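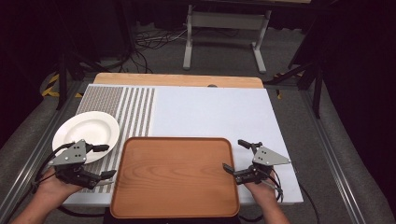
Have you ever carried a drink across a room and watched it slop about as you walked? Carrying things is harder than it looks, and people have been inventing ways to make it easier for a very, very long time. One of the best is the tray. A tray is really just a flat piece of something with an edge, but look at the wooden one on the white table, with the round plate beside it, and you'll notice that the edge stands up a little all the way round. We call that a rim, and it has an important job! When a cup starts to slide, it bumps into the rim and stops (well, most of the time).

Now look for the lines running along the wood. They are called the grain, and they were there when the wood was still part of a tree. A tree trunk is full of tiny tubes, much thinner than a hair, which carry water from the roots up to the leaves. Cut the trunk lengthways and the tubes show up as long streaks. No two pieces have quite the same pattern, so if you have a wooden tray at home, yours is the only one like it in the whole world.

Corners matter too. Rounded ones are kinder to your elbows, and they are much easier to wipe, as crumbs love to hide in sharp corners.

Would you like to try a tray out? Ask a grown-up for one and put 2 plastic cups on it, half full of water. Hold it with both hands, one on each side, and walk slowly to the other end of the kitchen. Then try again with the cups pushed over to one side. Which was easier? Keep a tea towel handy, just in case!

Written by Sabine Thiele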